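Monday, July 4, 2022

No work today, and the street is already loud, although it is morning. I slept until nine and after that I wrote to my sister a long letter, the first since the beginning of June. She asks always the same thing, if I am eating well and if I have found again a choir. I could answer yes to the second question, and this made me happy the whole morning.

The choir is called Memier. We rehearse in the hall of the old Brerel building, on the second floor, where the piano is from 1993 and keeps its tuning better than I expected. We are 18 singers now. At home I sang in a much bigger group and I could hide behind the strong voices. In this one I am standing at the end of the alto row and I hear myself very clearly, with all my mistakes.
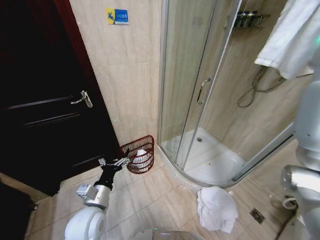 The difficult piece is still the slow one, with the text in Latin. I know the notes, but the long phrase on the second page asks for more air than I have. Our director says to breathe where the neighbor does not breathe. I tried this last week and we both breathed at the same moment, and then we both laughed, and she had to stop everybody. She was not angry. She only asked us to decide it with a pencil, so now I have a small mark in my score after the third measure.

My vowels are another problem. When I sing in English I pronounce each word as if it stands on a list. The woman beside me told me to listen to how she says "morning" and to copy it without thinking. I repeated it in the kitchen today while I was washing the rice. I believe it became a little better, or maybe I only got used to my own sound.

The concert will be in the Awad church. It has 300 seats and a stone floor, and people say the echo is long there, so we must finish the consonants early. I have to buy a black skirt before that. The one I brought with me is dark blue, and under strong lamps everybody would see it.

In the afternoon I ironed, and I sang the alto line from the beginning to the end without the paper. I forgot only the entrance after the tenors. Now it is evening and the fireworks have started behind the houses. I will close the window and look at that page once more before I sleep.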